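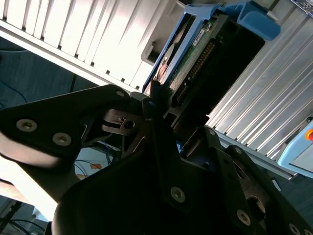 *Wrist cam, drive in the grip, caddy handle up.*

**Ticket 233: arm drops the drive on the swap task**
Project: Urari (student build, hot-swap challenge)
Opened by: Viera Ďurica
Status: open, then closed, then open again, now closed
Last edited: January 5, 2023

### What's wrong

The arm picks up a hard drive by its blue caddy, carries it toward the slot, and somewhere along the way the drive rotates in the fingers. By the time it gets to the slot it's a few degrees off and the insert move jams. Sometimes it lets go entirely. We have a folded towel on the floor for those occasions. The towel has done more for this project than I have.

Happens with both of the practice drives. Doesn't happen with the foam block we used all through July, when we told everybody the gripper was finished.

### Setup

- Arm code: Jestoditz branch, not main. Main still has the old home position and will try to park inside the desk.
- Grip width from config: 198
- Close force: 4 (units are whatever the driver thinks they are, see ticket 198, no relation)
- Drives are dead ones from the donation box. Please stop asking if you can have the files off them.

### Log

**Try 1.** Raised close force from 4 to 6. Drive stayed put, caddy rail bowed inward. Put it back to 4.

**Try 2.** Holub said the screws on the finger plates were loose. (Holub is the vision script, for anyone new. It prints "check hardware" when it has no idea what's going on.) I checked anyway. Every one I could reach was tight. One of them is now tighter than it should be, and I'd like that on the record before somebody goes to take it out.

**Try 3.** Stuck rubber tape on the inside of the fingers. Great for a few runs. Then the tape crept and the drive came along with it, very slowly, like an old man leaving a party. Peeled it off. Took longer than putting it on.

**Try 4.** Slowed the whole carry move to half speed. No slip! Also no chance of finishing inside the time limit, so this is a fix only if the judges fall asleep.

**Try 5.** Went back through the wrist video one step at a time, which I should have done at Try 1. The slip starts when the wrist tilts over, well before the drive gets anywhere near the slot. We were grabbing the drive low, near the connector end, with most of the weight hanging out past the fingers. Foam block weighs nothing, so it never cared.

**Try 6.** Moved the grasp point up toward the handle end. Much better. Drive doesn't turn during the tilt. But the fingers now bump the handle on release and pull the drive partway back out of the slot. Closed the ticket too early here. Sorry.

**Try 7.** Grasp point moved back down by half of what I'd moved it up. Added a short pause after the tilt so things settle. Release now opens wide, waits, then backs straight out instead of swinging away. Clean run. Ran it again, clean. Ran it again with people watching, also clean, and I have witnesses.

### Fix

In `grasp.yaml`:

```
grasp_offset: mid
close_force: 4
settle_after_tilt: true
release: straight_back
```

Pushed to Jestoditz as change 911. I didn't choose the number.

### Still bothering me

- The connector end of the drive sits down close to the gripper during the carry. Nothing touches it in the runs I watched, but those gold pins are easy to wreck. If you change the offset again, run it slow first and look at the wrist video.
- Strong light off the white panel washes out part of the picture. Holub keeps finding "edges" up there and getting excited. I've cropped that area out for now. Henton team had the same trouble and hung up a sheet of black paper, so that's an option if we're allowed to bring paper.
- Loose cables on the carpet. I've tripped on them, the arm hasn't. Tape them down before demo day.
- The config comment says the grip width is in millimeters. It isn't. I haven't fixed the comment because I don't know what to change it to.

### Replies

> Does this fix the thing where it waves after every run?

No, separate ticket. That one is marked low priority because the little kids at open house liked it.

> Can I close this?

Run it on the other practice drive first, the one with the bent rail (see Try 1). If that goes in, close it.

> It went in.

Closed. Leave the towel where it is.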